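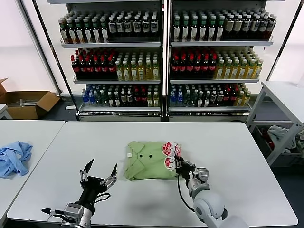
今天去了 Traster 的开放日,早上八点多就出门了,坐了三趟车。记一串,想到哪儿写到哪儿,不想看机器人叠衣服的朋友可以先划走。

先说签到。门口发胸牌,我的名字打错一个字,改了一次,又错了另一个字。一家要教机器分清袖子和下摆的公司,我决定对它宽容一点。

我的号是61号。参观分批进,等候区有咖啡,没有杯子。后来杯子来了,咖啡没了。

带队的是 Amber Baert,做抓取的,说话很快,中文比我几个同事都好。她开场第一句:“请大家不要替它着急。”我当时以为是客套。

不是客套。看一台机器对付一件浅绿色带领衬衫,比看自家小孩系鞋带还煎熬。右边那条手臂用夹爪上的红白格子指垫按着衬衫,左边那只黑手张着悬在桌子上方,像我妈站在我背后看我洗碗。

我旁边的大哥忍不住小声说:“拉一下领子啊。”Amber 回头看了他一眼。大哥说对不起。

有人问为什么不直接做一台专用叠衣机,塞进去就叠好那种。Amber 说那种早就有,叠得又快又好,前提是有人把衣服先铺平了喂进去。“所以你家里还是缺一个人。”全场沉默了几秒,估计都在想自己家里缺的那个人是谁。

技术部分我尽量转述,错了算我的。布料难在没有固定形状,杯子放在那儿就是杯子,衬衫每次扔下去都是一件新东西。他们不给它写死步骤,让人远程操作着示范,再拿示范去训练。衬衫这个任务,目前用了294段示范。

我问294段算多吗。她说算少。我问那多少算多。她说等它能叠床笠的时候再来问她。

床笠这个词一出来,现场的中年人集体发出了理解的声音。

再说那间演示室。几张白桌子,后面一整排饮料架,红盖的、绿盖的、蓝标签的水,码得像便利店。我口渴,盯着那排瓶子听完了整段讲解,没好意思开口问能不能喝。

同行的 Halvard Fjeld 开口问了。答案是不能。

Halvard 是 Manovach 的,做仓储那一路,看什么都先问节拍。他问叠一件多久,对方说不同衣服差别很大,今天慢速跑,70秒一件算顺利。他在本子上记了个70,画了个圈,旁边写了两个字,我瞄到了:“可爱”。

我觉得他有点过分。不过我回忆了一下自己叠衬衫的流程:拎起来,看看,搭到椅背上。确实比70秒快。

自由提问环节,一位阿姨问能不能叠羽绒服。工程师说还没试。阿姨说那你们什么时候试。工程师说会记下来。阿姨说你现在就记。工程师就现在记了。全天最有效的一次需求评审。

有位带孩子的爸爸问安不安全,回答讲得挺细,速度限多少、力限多少、急停在哪儿。小朋友只关心一件事:那只黑手能不能比耶。答:能,但是今天没装那个程序。小朋友的表情我会记很久。

中午那场之后还有 Tamura 的人来讲触觉传感,幻灯片卡在第8页,翻不过去,换了电脑还是第8页。讲者索性就着第8页讲完了后面的全部内容,讲得相当好,我建议他以后都只做八页。

伴手礼是一块擦屏布。没叠。

回程在 Heltomley 换车,手机只剩一格电,跟 Halvard 聊了一路夹爪。他承认布料这事他们做不了,他们只搬箱子,箱子不会塌成一团。我说会的,你没见过我搬家用的那些。

有人在评论区问值不值得去。想看炫的别去,没有后空翻。想知道一件家务到底难在哪一步,可以去,记得自己带水,穿双好走的鞋,全程站着。

下一次开放据说在一月,报名表上多了一栏“您希望它学会的家务”。我填了换被套。

Amber 看了一眼说,这一栏十个人里有九个填换被套。

到家了。阳台上的衣服还在那儿,我先去收。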